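Service and Installation Technician, Garage Doors and Entry Gates
Dunholm Door & Gate, full time, day shift 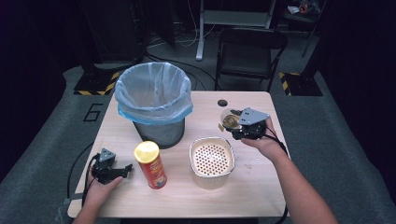 Who we are

Dunholm Door & Gate has been putting in and looking after garage doors, driveway gates and loading dock doors long enough that some of our customers' kids now call us for their own houses, and we couldn't be happier about that. We're a small outfit with two vans on the road, one very full parts room, and an office where the phone gets answered by a person. Most of our work is repair and yearly service, with new installs mixed in all through the year and a real rush every November, when the first cold mornings find every tired spring in the county at once.

Pentti Niskanen started the company and still goes out on calls when a gate gives someone trouble (he likes the old swing gates best and will talk about them at length if you let him). Cremilda Frota runs the schedule, and she is very good at leaving enough drive time between stops so that you get to eat your lunch sitting down.

The job

We're looking for one technician to join Olanrewaju Okafor on our second van. For the first few months you'll ride together on nearly everything, and after that you'll take service calls on your own and pair up again for installs and anything heavy. A normal week includes replacing torsion springs, cables and rollers, setting travel limits on openers, lining up photo eyes, swapping out dented panels, and now and then wiring up a keypad or an intercom at a gate. You'll also spend a fair amount of time talking with people in their driveways. We count that as part of the work, and we think it matters just as much as the tools do.

We sell and fit the Sondard line of openers for most homes, so you'll get to know those inside and out. You'll see plenty of other makes as well, some of them older than you'd believe, and we try to fix before we replace.

What we hope you bring

A valid driver's license and a clean enough record for our insurance
Some hands-on background: doors, garage work, carpentry, electrical, HVAC, farm equipment, all of it counts
Comfort on a ladder, and the ability to lift 80 pounds with a partner
Neat handwriting or decent typing, whichever you prefer for job notes
Patience with customers who are stuck outside their own garage and running late

You don't need to have worked on doors before. Our last hire, Zyanya Aguirre, came to us from a bicycle shop and now handles most of our commercial service accounts. If you do already know springs and openers, wonderful, please tell us so and we'll talk about starting you at a higher rate.

Pay and the rest of it

Starting pay is $2390 every 2 weeks, with a raise once you're running calls on your own. After your first full year there's a $2000 bonus, paid in one check. We cover health insurance for you and share the cost for family. You get 8 paid holidays on top of your vacation days, and the company pays for your boots, your work shirts and any training class we ask you to take.

Emergency calls rotate among all of us, Pentti included. When it's your turn you carry the phone for the week, and you're paid extra for carrying it whether it rings or not. Swapping weeks is fine, just let Cremilda know ahead of time so the right person gets woken up!

How to apply

Please send a resume, or simply a letter telling us what you've worked on and what you liked about it, to Cremilda Frota at the office. You're also welcome to stop by the front counter in person any weekday morning and fill out a form. We'll read everything that comes in by Feb 14, 2024, and everyone who writes will get an answer from us.

If your experience looks like a fit, we'll invite you in to meet the crew and then to spend a paid half day riding along on the van, so you can see for yourself what the work is like before either of us decides. Wear shoes you don't mind getting grease on, and bring your driver's license with you.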